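Swapping grippers on the small arm

I have been meaning to write up the gripper comparison since December, and it kept sliding. It is May 2026 now and I have finally run both of them on the same task, so these are my notes before I forget the details.

The task is stacking soft toy blocks on a round white table. I picked blocks because they are cheap and because they squash. A hard plastic cube will let you get away with a bad grip. A soft one bulges between the fingers and comes out crooked, and then the next one goes on top of it crooked too.

The two grippers are the Welleck and the Plultier. The Welleck is the older one. It has a simple open and close command and a force setting that goes from one to five, and I never found much use for anything above 2. The Plultier lets you set the force in finer steps and reports finger position back while it moves. It also took me most of an evening to get talking to the controller, mainly because the Grasso driver I had installed was expecting a different baud rate and gave no error when it didn't get it.

I ran 11 attempts with each, same starting pose, same speed limit. The wrist camera is a Skeltberg and I left it at its default exposure, which I would not do again. The white tabletop under a strong lamp washes out badly, and the gripper's shadow moves around with the arm. Block edges get lost in both.
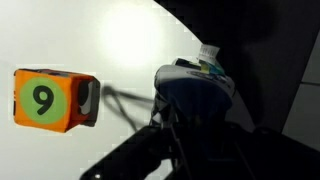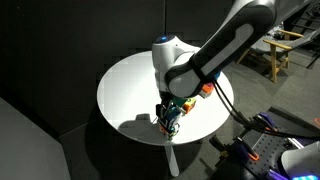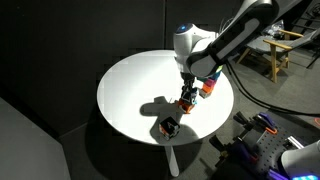 Graziella Costa wrote to me after I posted the short version of this and said that she would have fixed the lighting before comparing anything, because a late or wrong block position looks the same as a bad grip in the results. She also asked whether I had tried slowing the last part of the approach. I had not. She is right about the lighting, and I don't have a way to separate the two from the logs I kept.

With that said, the Welleck dropped or twisted 5 blocks over its attempts and the Plultier 2. Most of the Welleck failures were on release. It opens quickly and one finger tends to drag the block sideways a little - enough to matter once the stack is a few blocks high. The Plultier can be told to open slowly, and I think that explains most of the difference. Grip strength hardly came into it.

Cables were a bigger nuisance than I planned for. The Plultier has a stiffer lead and it pulls when the wrist turns far to one side. I moved the strain relief twice and still limit the wrist rotation in software.

Next I want to fix the exposure by hand, move the lamp, and repeat the whole set with the slower approach. The Plultier is staying on the arm until then, as changing it back means redoing the tool offset and I only just got that right.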